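Cadness Mixed-Bin Picking Kit

For arms you already own and clutter you can't seem to get rid of

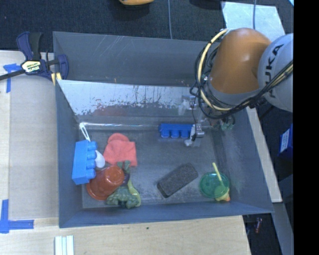 Gripper lowered at the far right of the bin, KUKA arm, mixed toys and household items.

Most picking demos use ten identical boxes, squared up like hotel towels. The Cadness kit is sold for the other sort of bin, the one that looks like the floor of a minivan. Toy blocks, a cup on its side, a spoon lying over a plate, a piece of cloth that has no fixed opinion about its own shape. If your parts arrive in neat rows, we have nothing to sell you and we envy you a little.

What comes in the crate

Two-finger gripper with wiring harness
Spare fingertips, 2 pairs
Cable and hose straps
Cisodel grasp planner, one seat
Amissah object set, 100 pieces

The arm, the bin and the table are yours to supply. So are the clamps, and please do use clamps. A bin that creeps an inch during a long run will ruin your numbers and then your evening.

About the object set

Amissah packs it by hand and no two sets match. Every set has rigid, soft and see-through pieces. The see-through ones are there to annoy your depth sensor and they are very good at it. Shiny bin walls make things worse, and blocks lying flat against the base of a wall are the picks customers write to us about most. The planner has a wall approach setting, switched off as shipped. Turn it on before you write.

Known limits

Cloth gets picked up well and put down badly — expect a heap. Flat plates need a rim to grab. The fingertips are pale and show dirt early, which is cosmetic. Leave slack in the hoses for wrist rotation, then leave a bit more.

Ordering

Part number 714. The Basosley mounting plate is sold separately, as mounting plates always are. Orders placed since September include the revised harness, and older kits can be upgraded for the cost of shipping.

Page updated 2019-12-06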